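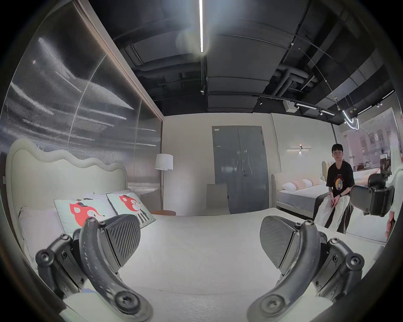 Section 4. Bed bays: setting up, recording, handing over

Plakberg showroom, floor staff copy. Revised September 25, 2024. Replaces the July pages, please bin those.

Read section 3 (charging and storage) first if you haven't. This one covers the Tedesco hand grippers on the display beds and what happens when the Utley cart takes over the evening reset. Showroom beds only. Warehouse has its own sheet.

4.1 What changes on the floor

Short version for anyone coming back from leave.

Old way: closing shift walked every bay, pulled covers flat, stood pillows and cushions back up, checked against the bay card. Two people, most of the last hour.

New way: the Utley cart does the covers and the pillows in any bay marked READY on the board. One person goes with it. The other does till, doors and customers who are still lying down.

Things that stay with people:
- anything a customer is sitting or lying on
- changing sheets, stain checks, anything with pins or staples
- lamps, all of them, including unplugging
- deciding if a bay looks right

The cart has no say on that last one. If it finishes and the bed looks ordinary, fix the bed and tick MANUAL on the board. You won't be marked down for it. Skullar asked for the MANUAL ticks in the first place and reads them.

Shift lengths are the same as before. Reset time has moved out of the closing line on your roster and into floor time, so check your roster still adds up. If it doesn't, ring ext. 1977.

4.2 Before you pick up the grippers

1. Check the board. Only record in bays marked RECORD. READY bays are done, leave them.

2. Bay lights on, same as trading hours. Don't record with half the track off. The ribbed partition and the glazing both throw reflections, that's fine, the recordings need to have them in.

3. Strip the bed top back to what's on the bay card. Bags, catalogues, price wands, kids' jackets, off.

4. Cushions against the headboard, printed side out.

5. Walk the path from bed to door once. Move anything you'd kick.

6. Tell whoever is in the bay that you're recording. Staff can say no. So can customers, and you don't need to ask why. See 4.6.

Note: floor lamps stay where the bay card puts them. Work around the shade. If you can't reach past it, leave that corner and write LAMP in the comments box.

4.3 Putting them on and pairing

1. Take a matched pair off the rack. Left and right have the same number on the handle.

2. Look at the pads. Ridges should be clean, no fluff, no tears. A pad that lifts at the edge goes in the repair tub with the whole gripper.

3. Look at the links and bolts. Small pale scuffs on the arms are normal wear and don't matter. A bolt you can turn with your fingers does matter. Repair tub.

4. Squeeze fully closed, then fully open. Both jaws should move together. Gritty or one-sided = repair tub.

5. Wipe the lens. Dry cloth from the rack, not your shirt.

6. Hold the button until the light goes solid. If it keeps blinking, put both back in the rack, wait for the beep, try agian.

7. Scan the bay card. The tablet should show the right bay. Check it, the cards get swapped when bays move.

CAUTION: keep fingers, lanyards and long hair out of the linkage, where the arms meet the plate. It will pinch. Lanyards in a pocket before you start.

CAUTION: do not tighten the bolts yourself. Someone did one up hard in July and the jaw sat crooked for a whole card of recordings.

4.4 Start pose

Every recording starts the same way. See the picture at the top of this section.

1. Stand at the bedside, knees just off the frame.

2. Grippers out over the cover, jaws wide open. You want plain cover in the gap between the jaws.

3. Headboard and cushions should be in view past the jaws. On a left-hand bay they'll be on your left. On a right-hand bay, flip it.

4. Hold still until the tick sound.

5. Go.

Lens is wide, so it picks up most of the room. Ceiling, door, next bed over, whoever's sitting there. You don't need to aim it at everything. Aim at the work.

Note: the other gripper will often show at the side of the view. Fine. Leave it.

4.5 The three jobs

Do one job per recording. Don't string them together, the tablet can't split them.

Job A, cover
1. Start pose.
2. Pinch the near edge of the cover with both grippers, shoulder width or a bit less.
3. Lift, pull toward you, lower. One go if you can. If it takes more, that's okay, keep recording.
4. Smooth with closed jaws, headboard end to foot end.
5. Back to start pose. Button.

Job B, pillows
1. Start pose.
2. Take the plain pillow by the short side. Middle of the edge, seam between the pads.
3. Put it where the bay card shows. Lying or standing depends on the bay so do look.
4. Let go slowly. Snapping the jaws open makes it bounce.
5. Start pose. Button.

Job C, cushions
1. Start pose.
2. One cushion at a time. Pick up by the piped edge if it has piping, top corner if it doesn't.
3. Stand it against the headboard in front of the pillows, print upright.
4. Second cushion overlapping or leaning as per card.
5. Start pose. Button.

Go at your normal speed. People slow right down the first day and the cart learns slow. If you drop something, pick it up and carry on, dropped ones are useful. If you drop it on the floor and a customer hands it back to you, stop and delete that one.

Padded headboards: go gently on the scalloped borders. Don't drag the links down the fabric. Pale upholstery marks easily and the mark comes out of the bay budget.

4.6 People in the recording

1. Ask first. "I'm recording the bed, you might be in it, is that all right?" is plenty.

2. Yes: carry on. Seated on the next bed is fine as long as they aren't on the one you're working on.

3. No: wait or change bays. Don't try to angle it so they're only just out.

4. No answer or not sure: treat as no.

5. Staff on break are on break. Don't record the bay they're sitting in unless they say so.

Recordings are not used for performance, breaks, attendance, or working out who was chatting. That's in the rollout agreement, clause 2, copy on the lunchroom wall. If a supervisor asks you to pull one up for any of those, say no and ring the extension.

4.7 Filling a card, swapping a card

A card takes 200 recordings. The tablet goes amber when it's close, red when it's full. Nothing is lost on red, it just stops.

1. Grippers back in the rack.
2. Full card out, into the yellow sleeve, bay numbers on the front in pen.
3. New card in, label up.
4. Pair again from 4.3 step 6.

A job needs 2000 good recordings across the store before the cart is allowed to try it. That total is shared between all of us. There is no personal target, please don't run one on the whiteboard.

Rotate after each card at the latest. Wrists get sore before you notice, mostly from Job A. Sore wrist or thumb: stop, swap to floor, fill in the normal injury form even if it's minor. We've asked for lighter handles. No answer from Tedesco yet.

4.8 Handing a bay to the cart

1. Board says READY for that bay, both jobs and card signed.

2. Bay empty of people. Look on the far side of the bed and behind the partition.

3. Chairs tucked in as per card. Doors at the back of the bay closed.

4. Park the cart on the floor mark, facing the bed. Brake on.

5. Key to RUN. Step back past the line and stay there. Stay in sight of it the whole time, red stop fob in your hand, not clipped on.

6. When it chimes, key to OFF, key out, then go and look at the bed.

7. Tick CART or MANUAL. If MANUAL, one or two words: crooked, pillow down, missed corner, whatever.

CAUTION: never reach in to straighten something while the key is at RUN. Even if it's stopped moving. Key out first, every time.

WARNING: if the cart catches a lamp, cord or curtain, press the fob and leave everything as is. Don't pull it free. Switch off at the wall if you can get there without stepping over the arm.

4.9 Quick fixes

Light blinks and won't go solid: back in rack, beep, retry. Twice, then repair tub.

Tablet shows wrong bay: delete, rescan, start over. Can't be renamed later.

Picture hazy: lens. Still hazy: different pair, note the handle number.

Cart chimes straight away and does nothing: card not signed, or it's off the floor mark.

Cushion upside down: turn it, tick MANUAL, write FLIP. It has trouble with the printed ones.

Bay moved and no new card yet: mark the board HOLD. Do the bed by hand the old way untill the card turns up.

Section 5 is end of day and rack lock-up.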